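**Progress report to Clendier**
**Project: Grurar, table exercise for sorting drink containers**
**Submitted by: Bradar**

This report covers the second period of the small grant. The first report described the preparation and the agreement with the Kongkaew site, so I will not repeat it here, except where something has changed.

## 1. Short summary

The work is on schedule in most parts. The table exercise exists in a form that can be used by people who did not help to make it, and we have held 15 sessions at the Kongkaew site. We received 189 filled answer cards. The written guide is late, and we ask to deliver it in April. We do not ask for more money.

## 2. What the exercise is

In the application we promised an exercise which a small group can do at a table during a normal break. The subject is what to do with a drink container after use: which bin it belongs to, if the cap stays on or goes off, if the label matters, and what happens with the rest of the liquid.

We first wanted to bring real waste bins into the room. The site did not like this idea, and we understand it. The bins are heavy, they have to be cleaned before, and they block the way to the door. In the application there was also a line about printed posters with drawings of bins. We tried the posters in the first period and the result was weak. People looked at them politely and then went back to their conversation.

The present version uses paper cups as small bins. One is yellow-green and one is gray. They stand at the back of a white table, and the drink containers are put in front of them. A bottle does not fit into a cup in a useful way, and this was a worry for us in the beginning. We solved it very simply: the participants put the container in front of the cup they choose, and the small loose parts such as caps and pull tabs may go inside. After this change the instruction became short enough to say in one breath.

There is a line of tape markers on the table, so the cups come back to the same place after each round. Before we had the tape, the cups moved a little every time and slowly came to the edge. It is a small thing, but the sessions became calmer with it.

## 3. The drink containers

We decided to work with normal products from a shop. In the first period we used plain containers without any label, and several participants told us that it felt like a school test. With real labels they begin to talk at once. Somebody knows the drink, somebody else has never seen it, and then they pick it up.

The bottle we use most is LINGTEA AppleLite. It is a clear plastic bottle with a lime-green label and a black screw cap. The shoulder has a black band with the words "Zero Sugar" and "0 kcal". For the exercise this bottle is useful in three ways. The cap and the body have clearly different colors, so the question about separating them comes naturally. The label covers a large part of the body, and people often ask if it should be removed. The plastic above the label is transparent, and the drink can be seen through it, which brings us to the question of the liquid.

The cap has a date printed on the smooth band, 2027.04.13. We did not plan to talk about dates, but participants read it aloud quite often, and one group had a long discussion if a drink after its date should be poured out before the bottle is sorted. We have now added one question on this to the answer card.

The can is the other important object. It has a pale pink label and an orange band, and the metal of the lid is silver. In our sessions the can was sorted with less doubt than the bottle. What made people stop was the pull tab. Some of them collect tabs at home and wanted to take it off first.
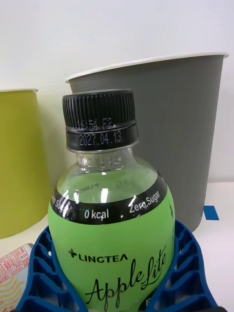
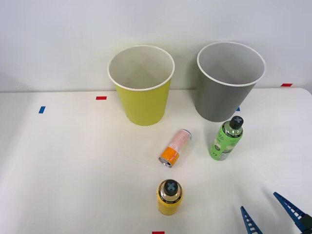

*First picture: the LINGTEA AppleLite bottle, gray and yellow-green behind it. Second picture: the table with the two paper cups, a can lying on its side and a green bottle near the gray cup.*

We lay some of the objects on the side before a round starts. If everything stands in a straight row, the first person begins at the left and the others copy. With a can lying at an angle, people choose more freely where to start.

## 4. The sessions at Kongkaew

The sessions took place in the side room next to the canteen. The groups were small and came during their break. The room has good light in the morning and poor light late in the afternoon, and for this reason we moved the last sessions to an earlier time. The small print on a bottle is hard to read when the light is poor, and reading the label is a part of the task.

One round goes like this. The objects are placed on the table, the participants sort them without help, and then they fill the answer card alone. After this the group compares the result with the local rules, which are printed on one sheet. Then we do a second round with the same objects in another order. The second round is usually faster and louder.

I want to describe some difficulties openly.

**The color of the cups.** In our first plan we expected that everybody would understand which cup is for what. This was not correct. At the Kongkaew site the real bins had another color system before the renovation, and people who work there for many years still remember the old one. They looked at the gray cup and thought of mixed waste, and the newer staff did not. We now say the meaning of each color at the start, and it is also written on the sheet.

**The size of the cups.** A few participants said that the cups look like something to drink from. In one session a person wanted to pour from the bottle into the gray cup. It was friendly and everybody laughed, but it cost some minutes. We thought about a printed sticker for each cup. For now we keep the cups plain, and we tell the groups clearly that they are bins.

**The answer card.** The first version had too much text. Many people left the last question open. The second version has larger letters and fewer words, and the cards from the later sessions are more complete.

## 5. First results from the cards

We have read all the cards one time. A second reading, by a person who did not lead the sessions, is not finished, so please take this part as preliminary.

The can is the object with the most agreement. The bottle is the object with the most different answers, and the difference is almost always about the cap. The local rule says that the cap stays on. Many participants learned the opposite some years ago and are surprised. In the second round most of them left the cap on, but I want to be careful here. We see only what they do at our table, and we do not know yet what they do at the real bins in the corridor.

The question about the liquid gave the most interesting comments. Several people wrote that they know they should empty the bottle, but there is no sink near the bins. This is useful information for the site and it has little to do with knowledge. We have passed it to the facility office at Kongkaew and they promised to look at it.

## 6. Budget

The part of the grant for materials is 900 dollars. It paid for the cups, the tape, the printing of the cards and the sheets, and the drinks. Printing was more expensive than planned, due to the second version of the card. The drinks were cheaper, as the same bottles and cans can be used again and again until the labels look tired. The two differences cancel each other, and the total stays inside the limit. The receipts are attached in a separate file.

We did not spend the amount for renting bins. With your permission we would like to move it to the printing of the guide.

## 7. What is late

The written guide for other sites is the main delay. We had a draft, but it was made for the version with posters and could not be saved. The new draft has the text for the setting of the table, the order of the objects and the explanation of the colors. The part on local rules is still open – every town has its own rules, and we have to find a form in which a site can fill them in without our help.

The translation of the answer card is ready but not yet tested.

## 8. Next period

We plan the following work:

- finish the second reading of the cards
- test the translated card with at least one group
- add a container of another material to the table, most likely a drink carton
- send the complete guide to Clendier in April
- agree with Kongkaew on a simple check of the real bins, before and after a week of sessions

The carton was asked for by the participants. It is the object they are least sure about at home, and our present set has no good place for it. It may mean a further cup in another color, and then the tape line has to be made longer. We will try this first inside Bradar before we bring it to the site.

## 9. Decisions we need from you

1. Permission to move the unused rental amount to the printing of the guide.
2. Agreement to the new delivery month for the guide.

A short answer by email is enough for both points. If you would like to see a session, the side room has place for one or two guests, and we only need to tell the site some days before.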